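Shop notes, 11/3/22
Gripper build, chip placing station

Quick ones from the bench this week. No order to these.

Print the practice board in matte gray. Glossy filament throws glare right back at the camera and you'll chase it all night. Raised rails around the socket, a bit of slop on all four sides. We use the Tisten files with the socket walls cut down, they were too tall for our fingers.

Screws on the finger links: snug, then back off a hair. Too tight and the links bind. Check them every 10 runs, they walk out. Dab of blue threadlocker on the ones that go into metal, none on plastic, it eats some plastics.

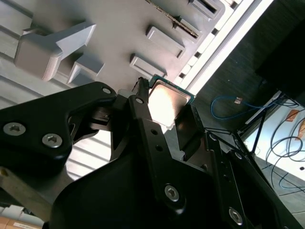
Close slow. Set the grip force low and come up 4 clicks at a time till the chip stops sliding. Write the number down on tape and stick it to the base, you wont remember it. Dead chips only for practice! Ask at Medeiros, they had a bin of them last January.

Cables. Leave slack at the wrist, tie at the elbow, nothing hanging near the fingers. 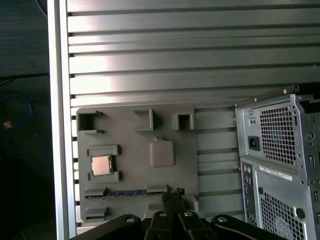 Pick your approach side before you tape anything down. A finger coming in over the bottom of the board has to clear whatever's raised down there, so with a long slot strip like the blue one on ours, lift first, then go across, then down. Save that as its own move and call it from teh others.

Shiny backing under the board is fine if the lights are off to the side. Otherwise lay a dark cloth.

Wipe fingertips with alcohol every 12 picks or so they get greasy. Kisska pads outlast the Danville ones for us but cost more.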